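**Color coding in cleaning** is the practice of giving a fixed color to cloths, buckets, bottles and other tools, so that each of them is used only in one type of room or for one type of task. The main purpose is to prevent dirt and bacteria from being carried from one area to another, for example from a toilet to a kitchen. It is used in hospitals, schools, hotels and food factories, and to a smaller degree in private homes.

The colors have no meaning by themselves. A red cloth and a blue cloth may come from the same roll of fabric and clean equally well. What matters is that all persons in a building follow the same plan.

## Common colors

There is no single plan that is valid in all countries. Four colors appear in most of them:

| Color | Usual area |
|---|---|
| Red | Toilets, urinals, bathroom floors |
| Yellow | Washbasins and other bathroom surfaces; in some hospitals, isolation rooms |
| Green | Kitchens and places where food is prepared |
| Blue | Offices, corridors, tables, general furniture |

Red is the color with the most agreement. Yellow and green change places in some plans, and this is a known source of mistakes when a worker moves from one employer to another. Food factories often add white, black, orange or purple, and divide the colors by production line or by allergen instead of by room.

Blue has a special position. In food production it is liked for another reason: very few foods are blue, so a piece of a blue glove or a blue bandage is easy to find in the product. For this reason a factory may use blue for objects which touch food, while an office building uses blue for desks and window sills. The two habits developed separately and should not be mixed in one building.

## Tools

### Cloths and mops

Cloths are the oldest and the cheapest part of most systems. Microfiber cloths are sold in all four common colors. They are folded two times, which gives eight clean sides, and a new side is taken for each surface. Mop heads are often white or gray with a colored label or a colored thread, because a fully dyed mop loses its color after many hot washes.

### Buckets

A cleaning trolley typically has two or more small buckets with different colors of handle or body. Where the double bucket method is used, the clean water and the dirty water must also be kept apart, and some plans give blue to the first and red to the second. This conflicts with the room colors, and writers of manuals advise to mark the water buckets with words.

### Spray bottles

Bottles can be colored in three ways: the body, the spray head or the label. A colored body is visible from far away, but it makes it harder to see how much liquid is left. A colored head is cheaper, but heads are exchanged when they break, and a green head can then finish on a bottle of toilet cleaner. The label is always required in professional use, also when the body is colored, because the color shows the area of use and says nothing about the chemical inside.

Blue bottles are normally reserved for general surfaces such as tables and desks. On marble and other stones with lime, acid products are avoided, since they leave dull marks on the polish. 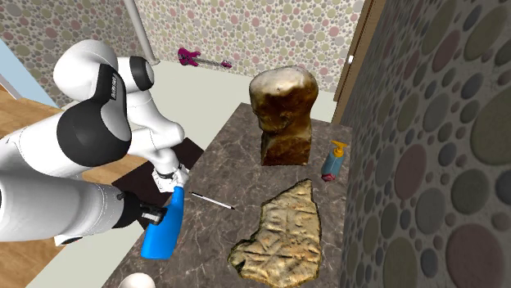
### Hoses and tubes

Hoses are colored less regularly than other tools. In wet areas of food factories the color of the hose often follows the zone. In other buildings it may show the kind of water, with blue for cold and red for hot, and so the same color has a second meaning in the same room. Thin tubes in dosing stations, where concentrate is mixed with water, are sometimes colored by product.

Flexible plastic tubes become stiff with age, and colored ones may become pale if they are placed near a window. A pale tube should be exchanged when its color cannot be named with certainty.

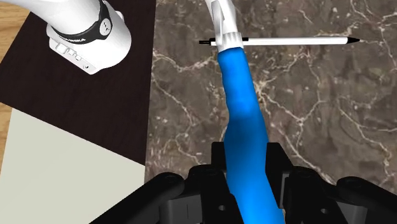
*A bright blue flexible tube*

## Introduction in a building

A new color plan is usually introduced in one step, as a period with two plans at the same time creates confusion. The old tools are collected, the new ones are given out, and a poster is placed in each storage room.

One case that is often used in training is the regional hospital of Murum. Before the change, its wards ordered their own material, and an inventory in August listed 516 cloths in 68 storage places, in colors which depended only on what had been cheap. The hospital engaged the hygiene adviser Shirin Mirzaei, who reduced the plan to three colors and left green out completely, as the kitchen was run by another company. The supplier, Fidance, delivered 600 new cloths. In her report Mirzaei wrote that the colors were learned in a few days, while the question of where to put the used cloths "took the whole autumn."

The hotel group Ivamska took another way and kept only two colors, red for the bathroom and blue for everything else. Konrad Plattner, who trained its staff, defended the small number with the argument that a room cleaner works alone and fast, and has no time to look at a table with four lines.

## Color vision

Red and green are the two colors which are most often confused by people with a color vision deficiency. As they stand for toilet and kitchen in the common plan, this is a serious weak point. Several solutions exist:

- printed words or symbols on the cloth
- different shapes or sizes, for example a small square cloth for toilets only
- a notch cut in the handle of the tool
- separate storage for each area, with its own door or shelf

The Daneshvar marks, named after the printing house that first sold them, are a set of raised signs for handles and bottles: one line for toilet, two lines for bathroom, a circle for kitchen, and no sign for general areas. They can be read with a gloved finger. They are not widely used outside of a few schools for cleaning trades.

## Criticism

Color coding has been criticized for giving a false feeling of safety. A green cloth that has been used the whole day in a kitchen is not clean, although it is the correct one. Celeste Cunha has argued that the washing temperature and the number of changes per shift are more important than the color, and that small offices can do without any plan if each cloth is used once and then washed.

Others point to the cost. A storage room must keep a reserve in each color, also in those that are seldom used. Gebhard Zaugg described a school that ordered cloths in packs of 100 and had finished all the blue ones while the yellow pack was not yet open – the staff then used yellow on the desks, and the plan was abandoned in practice.

## See also

- Cross-contamination
- Double bucket method
- Microfiber
- Safety colors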